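Speaker notes: Connection design and erection sequence, Brostberg transfer frame
Session length: 30 minutes including questions

Slide 1. Title
Give the project name and the scope. Brostberg is a five-story laboratory building in structural steel over a concrete basement. The talk covers the transfer frame at level 2 only. Foundations and cladding are covered in the written paper.

Slide 2. Why a transfer frame
The basement column grid follows the parking layout. The lab grid above does not line up with it. Every column above level 2 lands on a transfer girder. State the total steel weight once, 3961 tons, and move on. The audience will have it in the handout.

Slide 3. Girder types
Two types: plate girders on the interior lines, trusses on the two end lines. The trusses were chosen to let the main duct runs pass through the depth. Point out the web openings on the interior girders. All openings are stiffened on one side only, which kept the welding on a single face and cut the number of turns in the shop.

Slide 4. Columns below the transfer level
Built-up box sections, 22 in total. Full penetration welds at the corners for the top part of each column, partial penetration below. The change in weld type is marked on the shop drawings with a step line. Expect a question on this. The answer is that the high local forces die out within the top part, and the check is in the appendix.

Slide 5. Connections
Bolted end plates where the erector had access, site welds at the truss bottom chords. Trolletti prepared the connection design from our member forces. We issued forces as matched sets by load case. Envelopes would have made the plates thicker. The model exchange took longer than planned the first time and was routine after that.
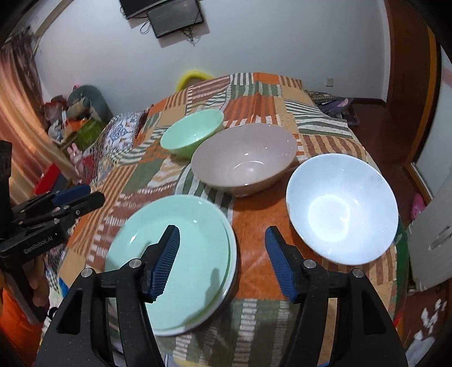
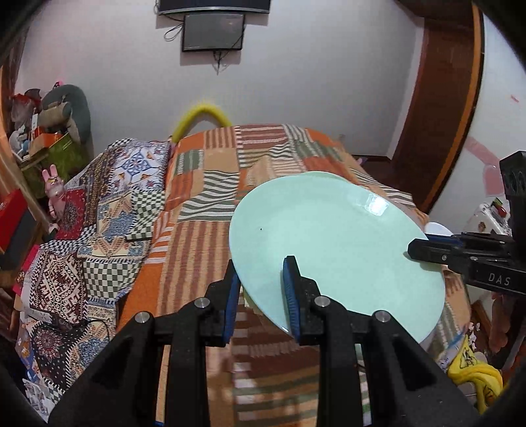

Brostberg, March 23, 2026

Slide 6. Fabrication and trial assembly
Brennan fabricated the trusses in three pieces each. One truss was fully assembled in the yard before shipping. Hole alignment was checked at every splice. Two splice plates were remade. The remaining trusses were checked by survey against the first one, without trial assembly.

Slide 7. Camber
Girders were cambered for dead load of steel and slab only. No camber for partitions or equipment. Explain that the lab tenant was not known at the time and that too much camber is harder to deal with than too little. Show the table of predicted and surveyed levels. Do not read it out.

Slide 8. Erection sequence
Columns first, in bays, each bay braced before the next was started. Then interior girders from the north end. Then the trusses, with temporary towers under the splice points. The towers stayed in place until the level 3 slab had been poured and had reached strength.

Pause here. The sequence drawing is animated and needs two clicks per stage.

Slide 9. Jacking down
Towers were released in small equal steps, all towers on a line together. Levels were read after each step. Stop limits were agreed in writing before the work began. No stop limit was reached. Mention that the jacks had lock rings and that these were followed down by hand at every step.

Slide 10. Survey control
The survey firm Plullo set 237 targets on the frame. Readings were taken early in the morning to limit the effect of sun on the south face. One set of readings in October was thrown out after a control point was found to have been disturbed. The repeat set is the one in the paper.

Slide 11. What we would change
Fix the web opening sizes earlier. The late changes all came from duct crossings, and each one meant a new stiffener check.
Put the lifting lugs on the shop drawings from the first issue. They were added at revision C and had to be coordinated with the shear studs.
Agree on a single tolerance table for steel and concrete. We had two, and they disagreed at the base plates.

Slide 12. Questions
Backup slides, in order: weld step line check, truss splice detail, bearing detail at the end lines, fire protection thickness by member.
If asked about cost, refer to the client's published summary. If asked about vibration, say that the lab floors were checked by walking tests on the finished slab and that the results are in section 6 of the paper.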